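How a Robot Learns to Hold Things

Your hand is very clever. It can pick up an egg, a key or a heavy book, and you do not even think about it. A robot must learn all this from the beginning.

The Narance kit helps with the learning. It is a pair of grippers that a person holds, one for each hand. A gripper is like a big pair of tweezers. The person does a job with the grippers, and the kit saves every movement. Later, a robot studies these movements and tries to copy them.

What do the grippers look like?

They are gray, and each one has two curved fingers with black pads inside. On top sits a white cube with black-and-white square patterns. A camera looks for these patterns, so the computer knows where the gripper is — and also which way it is turned. 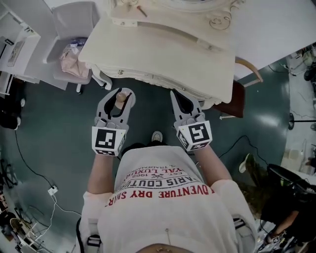 One hand holds, one hand waits

The left gripper has closed on a small wooden knob. The right one is a little open, with nothing in it, and points at the white table. Using two grippers together is harder than using one. Try it at home with two pairs of kitchen tongs!

How much practice is needed?

A lot. Jessie Yule, who teaches with the kit at Carkisdale, saved 186 movements for one simple job. For a difficult job she saved 2000.

Can children use it?

Yes, from ten years old and with an adult near. The handles are quite wide, so small hands become tired after some minutes. Then it is good to change with a friend.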